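작업 노트 / 11월 / 장비 교체 검토, 두 번째

지난번 메모에 이어서 쓴다. 앞의 것은 그리퍼 얘기만 하다가 끊겼고, 그 사이 견적이 더 들어왔다. 결론부터 적어 두면 아직 아무것도 주문하지 않았고, 이번 달에 주문할 생각도 별로 없다. 예산 마감이 다가온다고 해서 필요한지 확인 안 된 물건을 사는 버릇은 작년에 충분히 겪었다. 창고 안쪽 선반에 비닐도 안 뜯은 힘 센서 앰프가 아직 있다.

상황 정리

장비비로 쓸 수 있는 돈은 3000만 원. 이월은 안 된다고 들었는데 서면으로 받은 건 아니다. 행정 쪽에 다시 물어볼 것. 이월이 되느냐 안 되느냐에 따라 아래 내용의 절반은 의미가 달라진다.

Bruvdale에서 온 견적은 2517만 원. 두 손가락 전동 그리퍼 한 조, 손목 카메라 브래킷, 제어 박스, 설치 방문 한 번이 묶여 있다. 항목별 단가를 달라고 했더니 "패키지 구성이라 분리가 어렵다"는 답이 왔다. 분리가 어려운 게 물건인지 가격인지는 안 적혀 있다. 부가세 포함인지도 본문과 첨부 파일이 서로 다르게 써 놨다. 포함이 아니라면 계산을 다시 해야 한다.

Rarngate는 그리퍼 본체만 판다. 단가는 훨씬 낮은데 브래킷과 케이블은 우리가 알아서 해야 한다. 알아서 한다는 말은 결국 누군가의 오후가 몇 번 사라진다는 뜻이고, 그 시간은 견적서 어디에도 안 나온다. 그래도 도면은 먼저 보내 줬다. 이 점은 점수를 준다.

Khunthong은 중고와 대여. 대여료는 한 달에 약 70만 원이라고 전화로만 들었다. 전화로 들은 금액은 금액이 아니라고 생각하기로 했으니 메일로 다시 요청해 둠. 파손 시 부담 비율도 같이 물어봤다.

우리가 정말 못 하는 게 뭔가

견적을 비교하기 전에 이걸 먼저 했어야 했다. 지난 회의에서 "음식류를 집으려면 지금 그리퍼로는 무리"라는 말이 나왔고 다들 고개를 끄덕였다. 그런데 그 말의 근거를 찾아보니 시험 기록이 없다. 누가 한 번 해 보고 잘 안 됐다는 기억이 전부다. 어떤 물건을, 어떤 높이에서, 어떤 속도로 접근했는지 적어 둔 것이 없다. 이 정도 근거로 이천만 원 넘게 쓰자는 얘기였다니 나도 그때 왜 가만히 있었는지 모르겠다.

그래서 지금 쓰는 팔과 그리퍼 그대로, 책상 위가 아니라 바닥 매트에서 다시 해 보기로 했다. 대상은 그릇 안에 든 것과 매트 위에 그냥 놓인 것. 두 경우를 나눈 이유는 회의 때 이 둘이 계속 섞여서 얘기됐기 때문이다. 그릇 안은 벽이 있어서 손끝이 들어갈 여유가 문제고, 매트 위의 빵은 둥글어서 굴러가는 게 문제다. 서로 다른 문제인데 "그리퍼가 안 좋다"로 한데 묶어 버리면 새 그리퍼를 사도 절반은 그대로 남는다.

접근 각도를 제일 의심하고 있다. 비스듬히 들어가면 손끝이 그릇 테두리 바로 위를 지나가는데, 여기서 조금만 낮게 잡으면 테두리를 친다. 그릇이 밀리면 그다음 좌표는 다 쓸모가 없어진다. 이건 손가락 힘이나 재질과 상관없는 문제다. 경로를 세우는 쪽에서 풀 수도 있고, 손끝만 더 가는 것으로 바꿔 끼워도 나아질 수 있다. 어느 쪽이든 패키지 값은 안 든다.

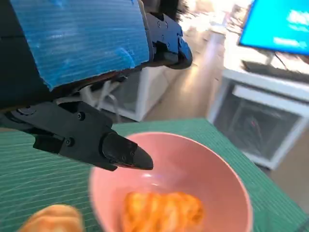
손끝만 바꾸는 안

검은 손끝은 지금도 끝으로 갈수록 좁아지는 모양이다. 끝이 둥글게 마감되어 있어서 그릇 안쪽 벽을 긁을 걱정은 적은데, 바닥에 붙어 있는 얇은 것 밑으로는 안 들어갈 것 같다. "안 들어갈 것 같다"고 썼다. 아직 재지 않았다. 그릇 안에 든 주황색처럼 표면이 우글쭈글한 것은 잡을 데가 많아서 오히려 쉬울 수도 있다는 의견이 있고, 세게 쥐면 부서질 거라는 의견도 있다. 둘 다 해 보기 전의 의견이다.

Bronholm에서 손끝 교체용 부품을 낱개로 판다. 실리콘을 덧댄 것과 안 덧댄 것이 있고, 나사 간격이 맞는지는 우리가 확인해야 한다. 카탈로그 도면의 치수선 하나가 어디서 어디까지인지 애매해서 문의를 넣었다. 답이 안 오면 제일 싼 것 하나를 사서 대 보는 게 빠르다. 이 정도는 소모품비로 처리되니까 장비비와 섞지 말 것.

직접 출력하는 방법도 있다. 다만 음식에 닿는 부분을 출력물로 쓰면 결 사이에 기름이 낀다는 얘기가 매번 나온다. 시험용으로는 상관없고, 외부 시연에 쓸 거면 안 된다. 시연 계획이 정해지지 않았으니 이 얘기도 지금은 여기까지.

패키지에 대해 못 믿는 것들

Bruvdale 소개 자료에는 "다양한 식품에 대응"이라고 적혀 있다. 자료에 있는 영상은 전부 사과, 귤, 달걀 모형이다. 모형 달걀은 안 깨진다. 우리 쪽 물건인 빵이나 과자류로 시험해 줄 수 있느냐고 물었더니 방문 시연 때 가능하다고 했고, 방문 시연은 구매 의향서를 낸 다음이라고 한다. 순서가 거꾸로다. 의향서가 구속력이 없다고는 하는데, 구속력이 없으면 왜 먼저 받는지 모르겠다.

납기는 9주. 주문이 확정된 날부터인지 선금이 들어간 날부터인지 또 안 적혀 있다. 어느 쪽이든 이번 회계연도 안에 검수까지 끝나려면 빠듯하다. 검수를 못 하고 돈만 먼저 나가는 경우는 절대 안 만든다. 작년 건이 딱 그랬고, 그때 케이블 하나가 빠져 온 걸 석 달 뒤에야 알았다.

손목 카메라 브래킷은 우리에게 이미 쓰는 게 있다. 패키지에서 빼면 얼마가 줄어드느냐고 물어보니 줄어들지 않는다고 한다. 그러면 브래킷 값은 영 원이라는 말인데, 견적서 비고란에는 "고정밀 브래킷 포함"이 굵은 글씨로 되어 있다.

소프트웨어 유지 계약도 있다. 첫해는 무료. 둘째 해 금액은 "별도 협의". 별도 협의라고 쓴 곳치고 싸게 끝난 적이 없다. 계약을 안 하면 드라이버 갱신이 멈추는지, 쓰던 버전은 계속 돌아가는지 서면으로 받아야 한다.

대여 쪽

Khunthong 대여는 처음엔 무시했는데 지금은 제일 말이 되는 것 같다. 새 그리퍼가 필요한지 아닌지 모르는 상태니까 한 달 빌려서 같은 그릇, 같은 매트로 비교하면 된다. 차이가 뚜렷하면 그때 사자고 해도 늦지 않고, 차이가 없으면 대여료만 쓰고 끝난다.

걸리는 점은 두 가지. 하나는 상태. 중고 대여품이라 손가락 유격이 얼마나 되는지 모른다. 유격 큰 물건을 받아서 "새 모델도 별로네"라고 결론 내리면 그것도 엉터리 비교다. 받자마자 유격부터 재고 사진 남길 것. 다른 하나는 우리 팔의 플랜지와 맞는지. 어댑터 판이 필요하면 가공 의뢰를 해야 하고, 가공실은 지금 줄이 길다.

남는 돈을 어디에 쓸지에 대한 의견도 적어 둔다

그리퍼를 안 사면 장비비가 거의 그대로 남는다. 벌써 "그러면 팔을 한 대 더"라는 말이 나온다. 한 대 더 놓을 자리가 없다. 지금도 매트를 바닥에 펴고 쓰는 형편인데 두 번째 팔은 어디에 세우나. 비상정지 배선, 안전 구역 표시, 제어용 컴퓨터까지 따로 잡으면 3000만 원으로는 어림도 없다. 팔 값만 놓고 된다고 하는 계산은 받지 않는다.

차라리 조명이라고 생각한다. 방 안쪽 바닥이 밝은 색이라 빛이 세게 되비치고, 손목 카메라 영상에서 그쪽이 하얗게 날아간다. 매트 위는 괜찮은데 배경이 저러면 노출이 그때그때 달라질 수 있다. 인식이 흔들릴 때마다 그리퍼 탓을 했지만 일부는 이쪽일지도 모른다. 확인 안 됨. 블라인드를 내리고 같은 동작을 돌려 보면 되는데 아직 안 했다. 돈이 안 드는 시험이 제일 뒤로 밀리는 것도 참 이상한 일이다.

할 일

- 이월 가능 여부 서면 확인
- Bruvdale: 부가세, 납기 기준일, 둘째 해 유지비. 의향서 없이 시연 가능한지 한 번만 더 물어보고 안 되면 그만
- Rarngate: 받은 도면으로 플랜지 맞춰 보기. 케이블 길이 확인
- Khunthong: 대여료와 파손 부담 메일로 받기. 전화로 답하면 다시 메일로 달라고 하기
- Bronholm: 치수선 문의 답 기다림. 안 오면 손끝 하나만 주문
- 접근 각도 바꿔 가며 그릇/매트 나눠서 기록. 실패한 것도 빼지 말고 적기
- 블라인드 내리고 같은 동작 반복

시험 기록지 양식은 공유 폴더에 올려 두었다. 칸이 많다고 불평하지 말고 모르는 칸은 비워 두면 된다. 그럴듯하게 채워 놓은 칸이 제일 곤란하다. 특히 "성공" 칸은 집어 올린 것과 옮겨서 내려놓은 것을 나눠 놨으니 한 칸에 몰아 적지 말 것. 지난 기록은 이게 섞여 있어서 다시 쓸 수가 없었다.

구매 요청서는 위 항목 중 시험 두 줄이 채워진 다음에 쓴다. 그 전에 누가 초안을 돌리면 나는 서명 안 한다.

댓글 4

익명 (오후 2:10)
대여에 찬성. 근데 어댑터 판은 예전에 쓰던 게 공구함 맨 아래 칸에 있을 텐데요. 구멍 위치가 맞는지는 모름.

익명 (오후 2:35)
Bruvdale 그리퍼 옆 연구실에서 쓰는 걸 봤는데 나쁘지 않았어요. 너무 깎아내리는 것 같아서 한 줄 남깁니다. 물론 거기는 금속 부품만 집습니다.

작성자 (오후 2:41)
금속 부품이면 우리 결정에는 별 도움이 안 됩니다. 빵 하나 들고 가서 부탁해 볼 수 있으면 그건 환영. 어댑터 판은 찾아보고 구멍 간격 적어 둘게요.

익명 (오후 5:20)
블라인드는 오른쪽 줄이 고장이라 끝까지 안 내려갑니다. 시험 전에 테이프로 가려야 해요.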